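Home | Stories | Poems | Submit | Archive

The Green Sweater

The year I moved to Drelmont I did my washing on the same evening every week, and I did it badly, the way a person does when she has always had someone else in the house who cared more. I tipped it all in together. I guessed at the soap. I owned one white basket with little holes in its sides, bought at Bright for 4 dollars, and it had carried books and pans and a sleepy cat up the stairs before it ever carried a shirt. 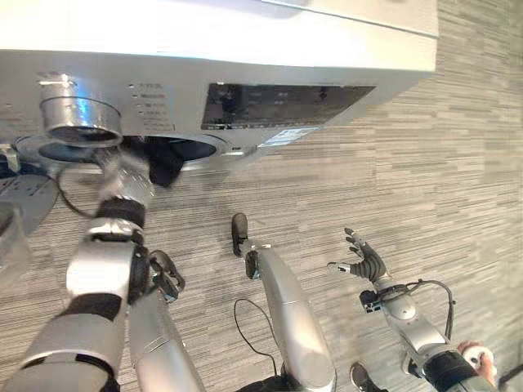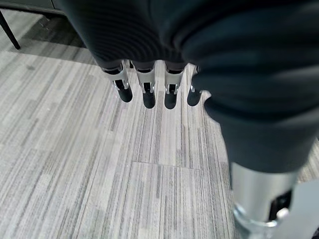
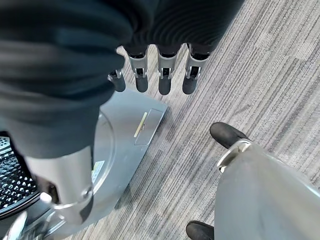
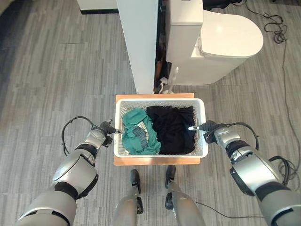

Last picture: the white basket, green on the left and black on the right.

My aunt would have liked that, the colors kept to their own sides. She came to stay with me that March, for what she called a couple of days and what became 30, and she brought one suitcase and a great many opinions. She had worked half her life at the Grorkley, the big hotel by the lake, down in the basement where the sheets went, and she could fold a tablecloth the size of a boat sail without letting a corner touch the floor. She looked at my basket on its first evening under her eye, and she put down her tea.

"You've got your blacks lying on top of your greens," she said.

I said I supposed I had.

"Well," she said, and that was all, but she rolled up her sleeves – she had lovely strong arms, my aunt, even then – and knelt down on the floor and began to take everything out again, piece by piece, and lay it beside her as gently as if there might be something asleep in it.

The sweater was what she stopped at. It was a soft old thing, somewhere between green and blue depending on the light, and it had been my mother's. I hadn't told her I had it. To tell the truth I had hardly told myself; it had come to me in a box with some scarves and a broken clock, and I had put it on one cold night and then gone on putting it on, until it had turned into laundry like anything else.

My aunt held it up by the shoulders for a long while. The washer was humming away with the first load, and it had a way of pausing in the middle, so that you always thought it had finished, and then starting up again with a great sigh.

"She wore this on the ferry," my aunt said. "The day we went over to Rernari to see about the house. She was sick over the side the whole way and she wouldn't take it off, she said it was the only thing on that boat that was on her side."

I had never heard about a ferry. I had never heard about a house, either, and I said so, and my aunt sat back on her heels and told me all of it, the house with its blue shutters and its bad roof, and the man who wanted too much money, and how the two of them had eaten 10 plums between them on the dock because they couldn't afford lunch and had laughed themselves silly over the stones. She told it slowly, with plenty of side roads. The washer stopped and sighed and started again, and neither of us got up.

When she was done she folded the sweater in thirds, then opened it out again and looked at it, and let it drop back in the basket any old way, all in a heap.

"You'll want to do that one by hand," she said. "Cool water. And don't wring it."

"I've been putting it through with the towels," I said.

I thought she would be cross. But she only patted the top of the heap, twice, and reached for the next thing, a black shirt of mine with a button missing, and turned it over to look for the place where the thread had gone.

"It's had worse," she said. "Have you got a needle in this house?"

I had one somewhere, I thought, and I went off down the hall to look for it.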